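Zirnik petition claims 2,674 scientists, but who checked?
Aug 13, 2021

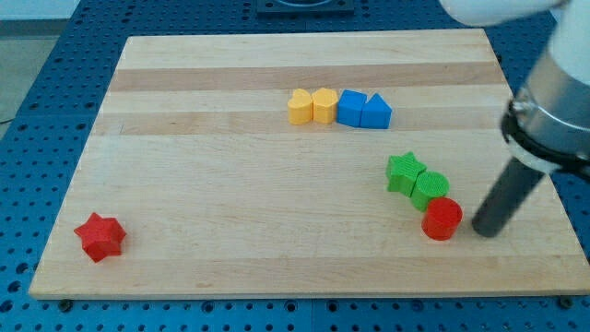
Who can sign the Zirnik open letter on research funding? Anyone with an email address.

The letter, run by advocacy group Bakoveo, asks for stable grants and is billed as the voice of working scientists. Its public list shows 879 names with a job or university attached. The rest are blank. Bakoveo says it will verify signatures by January. It made the same promise about its Grornden letter, and that list is still unchecked.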